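Planner keeps choosing the toaster over the bowl

Posted by gikholm_dad

Hi all! I'm running Trimolus on a two-arm setup and I've got 694 demos in. Ask for "blue bowl" and the left arm heads for the toaster instead – every time since Sunday.

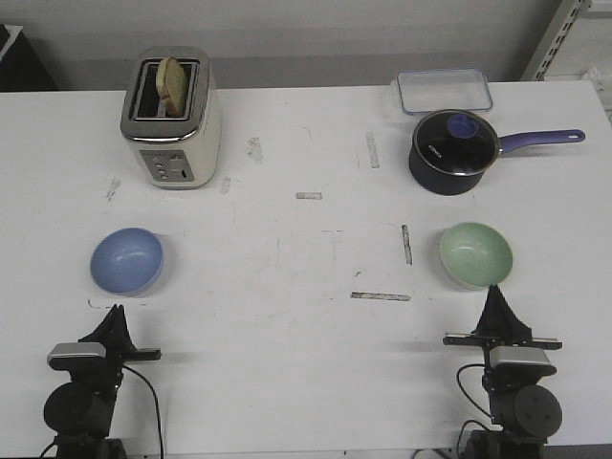

Start pose, toaster back left, bowls up front.

Any idea where to look first?

tindall_bench

Check your camera timestamps. Mine were 300 ms behind the joint states and the policy did all kinds of silly stuff. Resync, then replay 2 episodes before you retrain anything.

botura99

Had this too! My prompt labels got shuffled in the export. Open the task index and read a few lines by hand (boring, I know).

mvk

just retrain, worked for me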